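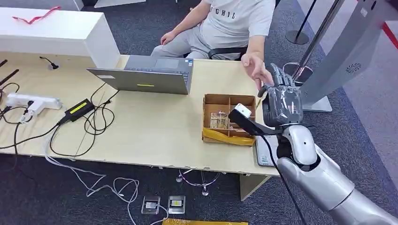
A robotic hand beside the desk, close to the fingertips of a seated person.

Pondach Schools Partnership: progress report to the lenders, June

Prepared by Despina Bucur, contract manager, Sketetti

Works
Block A and the sports hall at Kutalov were handed over in time for the exam period. Block B is weathertight and the second fix is under way on the upper floor. The drainage connection on the north side is still outstanding. The water company has given us a new slot in August and the contractor, Vlad, has moved the car park surfacing back to follow it. This uses up most of the float in the programme but does not change the final completion date.

There are 162 open snags on Block A, down from 506 at handover. Most of what is left is paintwork, door closers and ceiling tiles. Five relate to fire stopping above the corridor ceilings and Vlad has been told to finish these before any of the others. Marius Neagu will inspect them with the independent certifier.

Services
Availability for the period was 99 per cent. The deductions all come from one fault, a failed pump in the Block A plant room which left the ground floor without hot water for two school days. The pump was replaced under warranty. We have passed the deduction down to the facilities subcontractor in full and they have accepted it.

The helpdesk is now staffed from 7am. Anca Coman asked for this on behalf of the school, as faults found by the cleaners were not being logged until after lessons had started.

Finance
Drawdown is in line with the base case. The insurance renewal came in slightly above budget and the difference has been met from the contingency line. No change to the debt service cover forecast. The updated model has been sent to the technical adviser with the usual schedules.

Changes
One authority change was agreed, for extra cycle storage at the east gate. A second, for blinds in the science rooms, is being priced. Costel Grecu has asked for a lifecycle cost to be included in the quote.

Staffing
Oľga Malý has taken over as site representative and should be copied into all correspondence on Block B.

Next period
Fire stopping sign-off, drainage connection, start of commissioning in Block B. The draft handover plan for Block B will go to the school before the summer break.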